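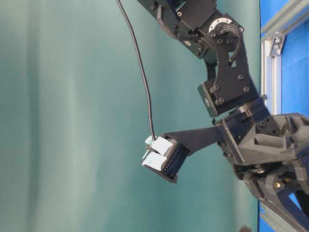 Figure 29.1 Vertical folds in a teal-green fabric curtain. The color is grayer in the creases, and lighter, slightly faded streaks run from top to bottom.

Chapter 29
Hanging Fabrics: Drape, Fullness, and Color Loss
Amirhossein Najafi

Chapter contents
29.1 Terms used in this chapter
29.2 Why a hanging cloth folds
29.3 Fullness and heading
29.4 Light and color loss
29.5 Measuring drape
29.6 Linings
Problems, page 629

Before you start
You should be able to read a weave diagram and find the warp direction of a cut sample. Bending length, covered in the chapter on fabric stiffness, is used from Section 29.2 onward without being defined again.

A fabric that hangs from a rail carries its own weight and very little else. The loads are small compared with those in clothing or upholstery, but they act all day and for years, and they act almost entirely in one direction. A curtain that looks right on the day it is hung may be longer by the next winter, paler along some of its folds, or pulled out of square at one lower corner. This chapter deals with the first two of these changes. Skew and bow are left to the chapter on finishing faults.

29.1 Terms used in this chapter

Drape is the way a fabric falls under its own weight when only part of it is supported. It depends on weight per unit area, on bending stiffness in the warp and weft directions, and on shear stiffness.

Drop is the finished length of a curtain, measured from the point of hanging to the lower edge of the hem.

Heading is the upper edge of the curtain, together with any tape, pleats, or rings attached to it. The heading sets the spacing of the folds at the top.

Fullness is the flat width of the fabric divided by the width of rail it covers. A fullness of 2 means that the fabric, laid flat, is twice as wide as the rail. Fullness is a ratio and has no unit.

Crown and valley are the parts of a fold nearest to and farthest from the viewer. The same part of the cloth is a crown from one side and a valley from the other, so the side must always be stated. In this chapter the viewer is on the room side unless the text says otherwise.

Return is the short length of fabric that turns from the end of the rail back to the wall.

29.2 Why a hanging cloth folds

If a flat cloth is fixed along its whole upper edge to a rail of the same width, it hangs as a plane. If the rail is shorter than the cloth, the extra width must go somewhere. A woven fabric resists being squeezed in its own plane but bends easily out of it, and the extra width is taken up by bending. The result is a row of folds that run parallel to the load.

The number of folds is set by two opposing effects. Bending costs energy, and a few wide folds bend the cloth less sharply than many narrow ones. Against this, wide folds move the cloth farther from the line of the rail, and the heading holds it close to that line. Near the top the heading wins, and folds follow the pleats or hooks. Farther down its hold weakens. In a stiff fabric, neighboring folds may then join into one. In a soft fabric they usually keep their spacing for the full drop.

Fold merging is the most common reason that a sample judged on a short drop gives a poor guide to the finished curtain. The Brokov hanging sample, used in several of the problems, is cut to the full drop for this reason and to only part of the width.

Fabric weight also matters. For a given bending stiffness, a heavier cloth hangs straighter and shows cleaner folds. Weighted hems use this effect, though they add their load only at the bottom and do little for folds that have already merged above.

29.3 Fullness and heading

The flat width needed is found by multiplying the covered width by the fullness, then adding the returns, the side hems, and the overlap at the center if there are two curtains. Seam allowances are added last.

Worked example
A rail covers 30 inches of a narrow window. One curtain is to be made at a fullness of 2. Returns and side hems are ignored.
Flat width = 30 × 2 = 60 inches.
The cloth is 54 inches wide, so one width is not enough. The maker must either join a second width or accept a fullness of 54 ÷ 30 = 1.8.

In practice the lower fullness is often accepted for a lined curtain. An unlined sheer made the same way tends to look flat between hooks.

Pencil pleat tape draws the fabric up evenly and allows the fullness to be changed after sewing. Pinch pleats fix it. Eyelet headings give large, regular folds whose depth depends only on eyelet spacing. The Prostix tape in Problem 4 is a pencil pleat tape with two rows of pockets, and the choice of row changes the drop.

29.4 Light and color loss

Dyes lose color when they absorb light, and the rate depends on the dye, the fiber, moisture, and the amount of light received. On a folded curtain the last of these is not even. Cloth that faces the window squarely receives the most light. Cloth on the side of a fold receives it at a slant, and cloth deep in a fold is partly shaded by its neighbors. If the folds return to the same place each time the curtain is drawn, the pattern of exposure is repeated and the color loss follows it as vertical bands.

Faded bands must be told apart from ordinary shading, which darkens a crease on any folded cloth and vanishes when the cloth is laid flat. A second source of confusion is crease wear, in which rubbing breaks surface fibers and leaves a pale line. The Mazandarani flat test separates the three cases. The curtain is taken down, laid flat under even light, and compared with a strip cut from inside the hem.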